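Keeping a table tennis paddle and its case in good shape

Filed under: Garage, games room and sports gear
28 July 2005

E-mail this page | Print this page

A paddle lasts for years if the rubber stays clean and covered. Most of the ones people throw out have been left on a shelf in the sun, or shut in a case full of grit. Cleaning both takes a few minutes and needs nothing you don't already have in the kitchen.

Start with the case. Take the paddle out, unzip the case all the way and lay it open on a table. Shake it over the trash can first. If it has a mesh pocket, turn out whatever is in there and run a finger along the bottom seam, where the sand and lint collect.

A hard shell marks easily on the outside and collects dust on the inside. Wipe it with a soft cloth that is barely damp. Dish soap is fine, one drop in a bowl of warm water. Don't use window cleaner or anything with solvent in it. It dulls a shiny finish and can loosen the glue around the edge. Go over the shell again with a dry cloth and leave the case open overnight before the paddle goes back in.

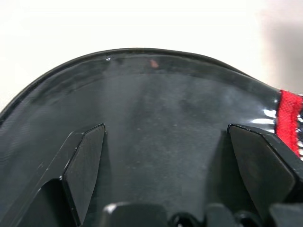
Plemden wrote in to say that a dry paintbrush, the cheap two-inch kind, gets the dust out of a molded case better than any cloth, especially in the groove next to the zipper. I tried it and it does. Keep one brush for this job only, and don't use one that has had paint on it. An old makeup brush also works but takes longer.

Fabric parts are a different matter. Red cloth in particular can bleed when it gets wet, so test a corner with a damp white rag before you wash the whole thing. If color comes off, stick to brushing. If the edges of a loop or tab have started to fray, trim the loose threads with small scissors and put a dot of clear nail polish on the cut ends. Let it dry with the case open. Don't pull the threads, they keep coming.
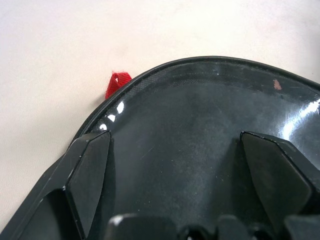
Zippers come next. Brush the teeth with an old toothbrush, then run a plain white candle along both sides and work the zipper back and forth 7 or 8 times. Wipe off the crumbs of wax. Oil is a bad idea here, as it gets onto the rubber sooner or later and the ball starts to slide.

Now the paddle. Breathe on the rubber or use a sponge dampened with plain water, and wipe from the handle toward the tip. Turn the sponge over and do it again. Let the rubber air dry face up, away from the heater. A wooden handle only needs a dry cloth. If it feels sticky from hands, rub it lightly with 200 grit paper -- the 100 is too coarse and will leave scratches you can feel -- and wipe off the dust before it gets near the rubber.

Check the edge of the rubber while you have it out. If it has begun to lift from the wood, a little rubber cement on a toothpick will hold it. Press it under a couple of heavy books until the next day.

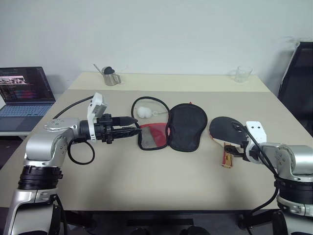

Packing it again is mostly a question of which side gets what. Put the paddle in the molded side, handle toward the narrow end, and keep the mesh side for the small things. With a case that has a solid padded half shaped like a paddle, as this one does, there is only one way round that makes sense, so don't force it. The see-through mesh saves you opening pockets to find things. Anything soft can ride there without harm. Keys and loose change should go somewhere else, as they will press into the rubber when the case is closed.

Store the case flat, indoors. A car trunk in July is hot enough to ruin the glue. If the closet is damp, drop in one of those little packets that come in shoe boxes and change it when you think of it.

Next: getting scuffs off a folding table

3 comments | 2 people shared this tip

Questions or a tip of your own? Write to the Drurelside Household Pages, Tuhiwai office.
Copyright 2005 Drurelside Household Pages. All rights reserved. | Contact us | Back to top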